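4.2 Evaluation of the Rulach Kitchen Package
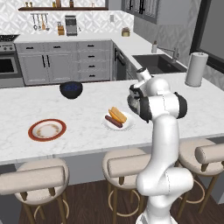
Figure 3. Simulated kitchen from the Rulach package, with the arm beside the island.

The Rulach package is sold by Sturnurmont as an add-on for manipulation simulators, and we tested it under the standard license. It contains 142 kitchen layouts and 319 object models, and the price includes technical support for one laboratory. Our interest was to know if a small group can use it without changing the assets by hand. For the food tasks we selected layouts with an island, as in Figure 3, where the bun and the sausage lie side by side on a white plate and a second plate with a red rim is empty. The bar stools in front of the island were kept in all trials, although they make the planning of the arm path more difficult.

We ran 379 trials with the planner of Dinsa and Gidey, without retraining. The installation took 2 days, mainly for the license server. Loading of one layout needed up to 40 seconds on our workstation, and this value is not given in the manual. The contact model for soft food was the weakest point of the product. In several trials the sausage passed partly through the fingers when the grasp was closed fast. The support team confirmed this behavior and proposed a smaller time step, which we used for all results in Table 2.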